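Kovamlow Table Items

README for the tableware and food items list, version 3

Kovamlow is a small catalog of the things that end up on a plain white tabletop at snack time: plates, bowls, cups, and the food that goes with them. The list holds 237 entries. Each entry is one item or one pairing, such as a plate and a piece of bread.

What is in the folder

items.csv has one row per entry, with a short name, a color, a shape and a free text note.
pairs.csv links a food item to the dish it goes with.
notes.txt has the spelling rules and the list of color names.

Colors are plain words. We use "powder blue" for the muted plates and keep "blue" for anything stronger. Version 2 had both under one name, so older rows may still need a fix.

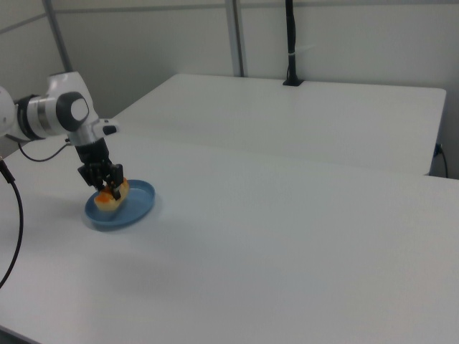 2 min read

The round powder blue plate is shallow, with a raised rim and a flat inside. It is listed under Plates, small food. Pieces that look like a bread roll or a pastry share one label, "roll or pastry", and the topping or filling color goes in the note — orange-red in this case. Do not guess at the flavor.

Known gaps

Wana and Masri sent in their lists with different shape names. Wana's "flat bowl" is our "shallow plate". Seven of the Masri rows have no shape at all and are left blank until someone checks them.

Shadows are not items. Neither is the table.

Use

Free to copy and change for any purpose. Please keep the name Herex in the credits line — it is on the first row of items.csv. Corrections are merged in March.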